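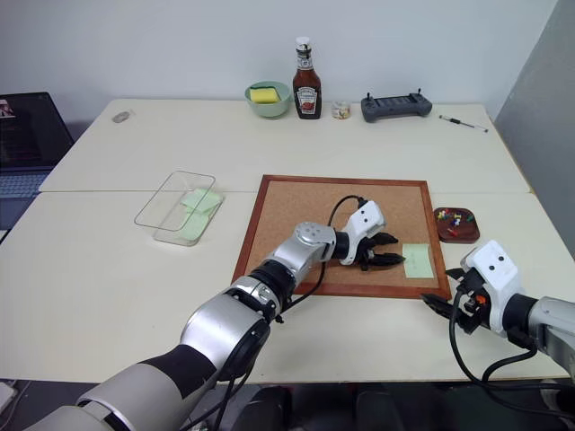 December, past eleven at night, and I have spent most of the evening arguing with a document. The new cell rules came over from Tatport this morning, 16 pages, with a cover note asking us all to read them "in full and in good faith." I have done the first. The second is going to take longer.

The trouble starts on page two, where they want a "clear and dedicated workspace" before any run on the two-arm table. Fine. I agree with that. I have been saying it since summer, and in the meantime I have put my own things down on the back of that table more often than I'd like to admit in front of Andor Bíró. But the rule doesn't say what clear means. Does a ketchup bottle count as clutter or as stock? We use household objects all day long. A sponge in a bowl is a prop when the task sheet lists it and litter when it doesn't, and whoever wrote page two has plainly never had to tell the two apart at a quarter to six.

Andor's view is that you list what belongs on the table for the task, and whatever isn't on the list goes on the shelf. For the corkboard job that means the board, the dish of push pins, the tray and the sticky notes. Nothing else within reach of either arm. I like this better than anything in the 16 pages, and it fits on a card. He wants to send it to Tatport as a comment. I told him they would turn it into an appendix.

Then there is the part about pins. Page seven calls them "sharps" and wants them handled under the same rule as blades, with a lidded container, a sign-out line and a count at the end of the shift. A count! Of push pins! I did ask the obvious question on the call, which was how many had ever been lost, and got a long silence and then a slide. The slide said the figure of 400 hours between reviews had been "adopted from comparable practice." Comparable to what, I'd like to know. I wrote 400 in my notebook with a circle and a question mark and I expect it will still be sitting there in spring.

To be fair to them, and I suppose I should try, an open dish of pins next to two moving arms is not something I would defend very hard. If a sleeve or a cable catches it, they go everywhere, and I am the one on my knees. A lid while the board is being set up would do it. I can live with a lid. What I can't live with is a form about the lid.

The cable section is the one good page. Check that the gripper cables hang free of the table edge and of anything on it before you power up, and check again after any change of pose. Short, sensible, written by somebody who has stood there. I would bet money it was copied from the old Tikeo handbook, which had the same order and the same slightly bossy tone. Naturally it is the only page with no signature box, so it is the page people will skip.

Khunthong has had these rules for a season already and says stoppages are down. Down from what, they don't say. They ran 1744 episodes under the new rules and I believe that number, but I don't see the one from before, and I'm tired of being shown half a comparison. Punport is supposed to start next, with a target of 600. I will wait and see what they report – and whether anyone asks them for the bad days too.

I did write my comments in the end. Define clear. Put Andor's list on the first page. Lid yes, pin count no. Put a box on the cable page. I took out the sentence about the slide, then put it back, then took it out again. Sending it in the morning when I'm less cross.

Must remember to bring the spare laptop charger in, and to ask Andor where the blank cards are kept.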